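Dokix open day, Flumwood site. Tuesday, April 21, 2026

Quick notes, typed on the train, will tidy later.

Got there late, parking dreadful. Building is the old Ingvarsson works, 1953 over the door, lovely brickwork, freezing inside. Badge, coffee, straight through to the demo hall.

Went for one thing only: Windura, their pick and place kit. Arm, two-finger gripper, wrist camera, software on a yearly licence. We need something for mixed snack packs that doesn't want a week of setup every time a wrapper changes. Sales pitch was short, thank goodness. Then on to the table with snack bars. 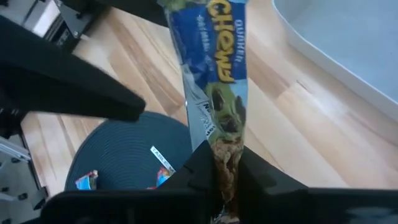

Wrappers are the hard bit for us. Shiny, floppy, crimped ends, print all over. Suction has let us down on those before, so was glad to see plain fingers. Asked about crushed bars. Answer was grip force can be set per product, but the screen for it is three menus deep. Not keen. They say a shortcut is comming in October.

Other things I wrote down:
Finger swap takes about 8 minutes, one hex key.
Licence covers 3 arms at one site, then you pay again.
Manual is 321 pages. Asked for the short one. There isnt one.
No price on paper, quote to follow by email.

Noise fine, could talk over it. Support desk weekdays only, which is a problem for our Saturday shift.

Skipped the afternoon talk, train to catch. Have asked for a trial with our own packs, worst wrappers first. Waiting on dates.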